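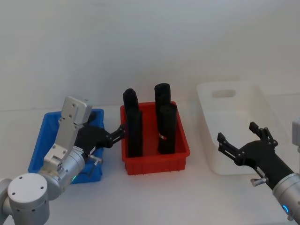 Speaker notes — Methods session

Two-arm sorting from a shared bin: what the order of picks tells us
Varel project, Zostmont site
Version of 21/08/2019

Opening
Thank the session chair. State the question plainly: when two arms draw from one bin, does it help to let each arm choose its own next object, or should a single planner assign the picks? The Varel project was set up to answer that question on a bench small enough for other labs to copy.

The bench (leave the opening slide up)
The red bin in the centre is the shared source, with four black cylinders standing in it. The blue bin on the left and the white bin on the right are the destinations. Each arm serves the bin on its own side. Point out the gap between the left and right pairs of cylinders. Starting layouts with a clear gap are our easy condition; the crowded layouts come later in the talk.

Note for the presenter: the white bin is hard to make out on a projector. Its colour is close to that of the table and the wall. The same low contrast troubled our bin detector in early work, and it is worth one sentence here.

Method
We compared 2 policies. In the first, called Bogdan, a central planner assigns every pick before either arm moves. In the second, each arm selects its own object and yields if the other gripper is already over the source bin. Each policy was run for 45 trials from matched starting layouts. A trial ended when the source bin was empty or when an operator stopped it.

Do not read the scoring rules aloud. They are in the handout.

Results
The central planner completed 24 trials without an operator stop. The self-selecting policy completed 23. Pause here. On completion alone, we cannot separate the two, and the abstract says so.

The difference lies in where the failures fall. Under the central planner, most stops followed a cylinder that had shifted after the plan was fixed. Under self-selection, most stops were standoffs — both arms yielding, neither resuming.

Limits
One object shape, one table height. The team at Hirkinholm will repeat the crowded layouts with mixed objects in December. If asked about cycle time, say that it was logged but has not yet been analysed.

Go to the failure table, then take questions.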